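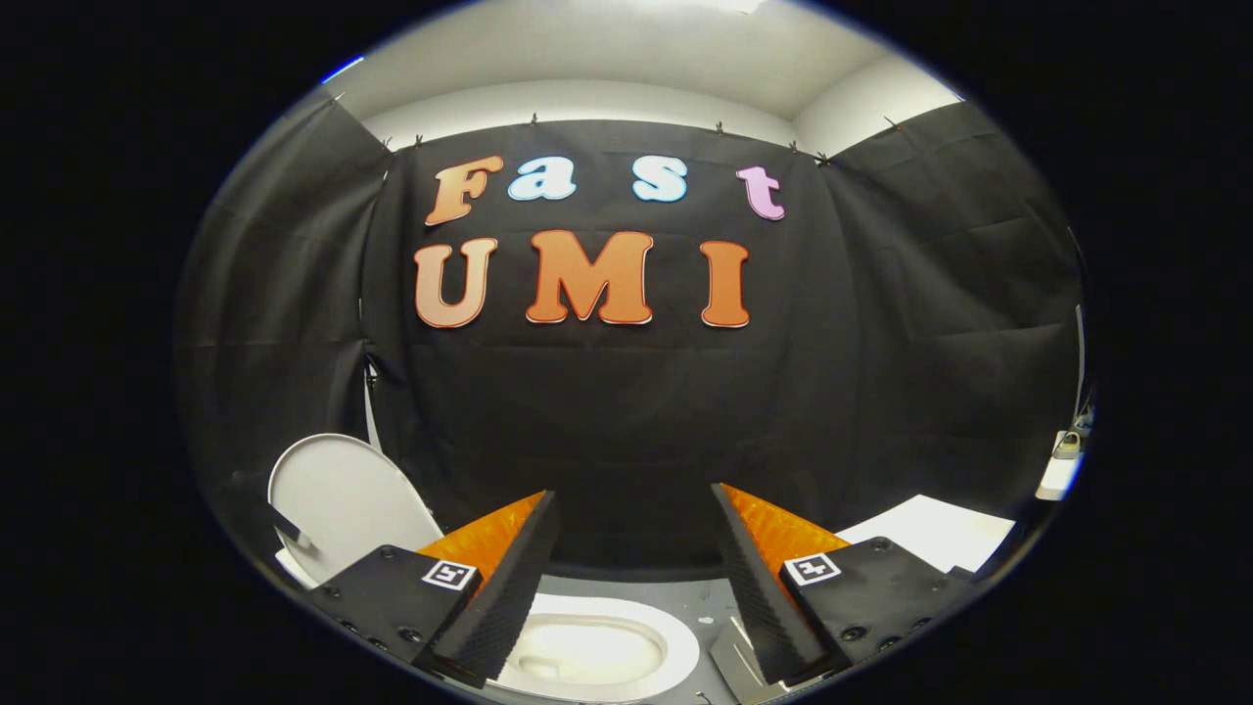 Toilet bowl between the two gripper fingers.

Tunduretti, a little corpus of missing verbs

Last updated Apr 13, 2024

Hi! I'm Imani, and I put this together while I was working on my master's thesis at Benano. Tunduretti is a collection of English sentences where a verb phrase has been left out and you're supposed to fill it in from what came before. "Lyle ordered the soup and Ansel did too." You know what Ansel did. A parser often doesn't, and that was the whole reason I started collecting these.

What's in it

There are 1,723 sentences with at least one gap in them, taken from 275 letters to the Thibodeaux, a neighborhood newsletter that let me use its old mailbag (thank you again!). People writing in to complain leave out verbs all the time. "They said they would and they haven't" is practically the house style. I also kept 630 sentences that look like they have a gap but don't, mostly main-verb "do" and "have," so that you can't score well by grabbing every auxiliary in sight.

Files

gaps.tsv has the sentences with gaps
lookalikes.tsv has the ones without
context.tsv has the two sentences before each item, where there were any
guidelines.txt is what the annotators worked from, typos and all

All the .tsv files are UTF-8 with a header row. gaps.tsv has eight columns: item id, letter id, sentence, auxiliary, auxiliary position, antecedent start, antecedent end, note. Positions are token positions starting from zero, and the end position is the last token in the antecedent, not the one after it. I know, I know. Half of you will want it the other way. I'd already written all the scripts by the time Bushra pointed it out, and I didn't have the heart.

If the antecedent is in an earlier sentence, the start and end columns count from the beginning of the context text and the note says "prev". Please check for that before you slice anything.

How it was annotated

Bushra Khattak and Everett Dunleavy each marked every item without looking at the other's work. I went through the disagreements afterward and made the final call. Most of them were over how much of the antecedent to include. Take "She parked on the lawn on Sunday and he did too" — did he park there on Sunday as well, or just park there? We went with the longer stretch whenever the sentence gave us no help, and put "scope" in the note. So if your model picks the shorter one on a "scope" item, I wouldn't lose sleep over it.

Sentences were tokenized with Branarico, a small tokenizer Ansel Crenshaw wrote for our group. It splits "didn't" into "did" and "n't" and leaves hyphenated words alone. If you retokenize, the positions will be wrong. Ask me how long I spent on that in October.

Things I'd watch out for

The letters are short and cranky, and they come from one place. Don't treat this as English in general. There's a lot of "do" and hardly any "be," and a few regular writers turn up over and over, so split by letter id at the very least. There's no writer id and I'm not going to add one. Names and street addresses in the letters were swapped for made-up ones, and that occasionally makes a sentence read a bit oddly.

Spelling is left as the writers had it, including one gentleman's long campaign against the apostrophe.

It's also too small to train anything big on. I use it for testing, and for arguing with Lyle Pettigrew, my advisor, about what counts as an antecedent.

Still to do

- add the items where the gap comes before its antecedent ("If you can, please call"), which I have in a spreadsheet but haven't checked
- fix the context for letters that start with a greeting only
- a proper scoring script — the one I have works on my laptop and I make no promises past that

Using it

Research and teaching are fine, no need to ask. Please don't repost the letters whole. If you find a mistake, send me the item id and what you think it ought to be, and I'll fix it in the next version and put your name in the changes file if you like.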